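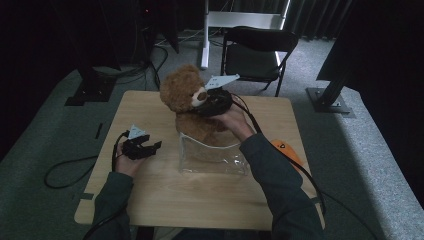
Household and Shop-Floor Tasks Working Group
Minutes, April 2026
Place: Stusirel meeting room, with Bovis and Eresano on the line

1. Previous minutes
Accepted with one correction: the Alcantara trial covers returns packing only.

2. Packing soft goods
Stusirel reported on the task of putting a plush toy into a clear zippered pouch with two hand-held grippers. The set stands at 300 demonstrations against a target of 800. Soft items deform under the fingers and the pouch wall folds inward, so the opening is hard to locate from the head view. Closing the zipper is scored as a separate step.
Bovis asked whether a rigid tray could replace the pouch. Not supported, as the returns bench at Alcantara uses pouches.

3. Readiness for unattended work
Eresano's view is that no current policy should run a packing bench without a person present. Bovis considers folding towels and clearing a table close to usable at home, provided slow cycle times are accepted. No agreement reached. Item held over to July.

4. Scoring
Agreed that a dropped item counts as a failure even if it is picked up again. Each policy will be tested over 16 runs per item, with the starting position changed every run.

5. Actions
Stusirel: complete the remaining demonstrations.
Bovis: circulate the towel results with cycle times.
Eresano: draft wording on supervision.

Next meeting: July, same room.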